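Play kitchen refit: cooktop and cookware notes

The Gitia play kitchen has been put back in order for the spring term. Graham Birkett checked the cooktop, the cookware and the food items against the July inventory. His notes follow for anyone setting up the unit.
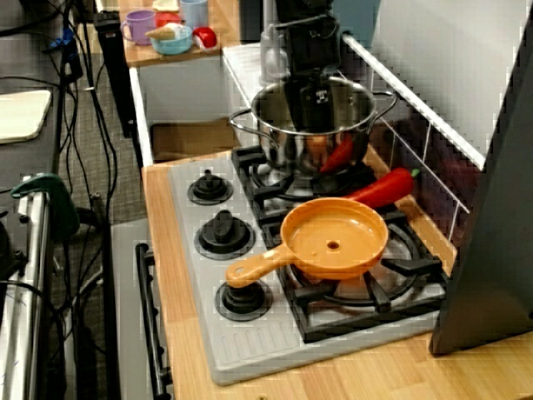 2 min read

The cooktop is a molded gray panel with three black control knobs and two black burner grates. Knobs should be seated fully in their round bases. Wipe the vent slots along the front with a dry brush; liquid cleaner collects in them.

Standard cookware is one stainless steel pot with two loop handles and one orange frying pan. The Trelov catalog lists the pot as part 177 and the pan as part 59. Replacement grates are sold in pairs under part 300.
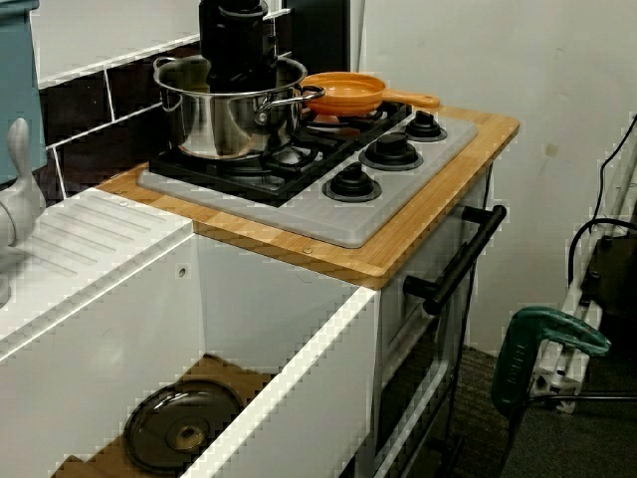
Fasteners on the cabinet should be hand-tightened only. The Griven driver set strips the softer screws, and two hinges were replaced last year for that reason. Countertops may be re-oiled with a thin coat, left overnight, then buffed.

Food items, including the red chili peppers, are washed in warm water and air-dried before they go back in the Pacheco bin.

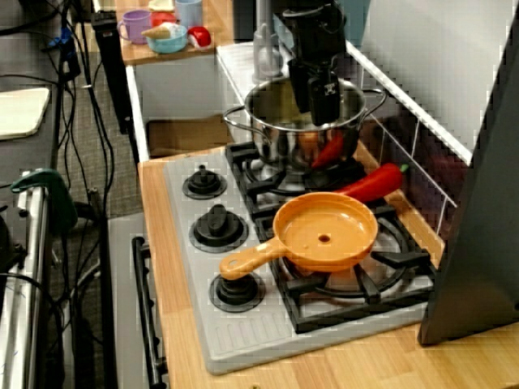

Storage

Pot lids go in the lower compartment. Cups and bowls stay on the raised wooden shelf. Report missing parts to Graham Birkett.

Contact the newsletter desk | Back to top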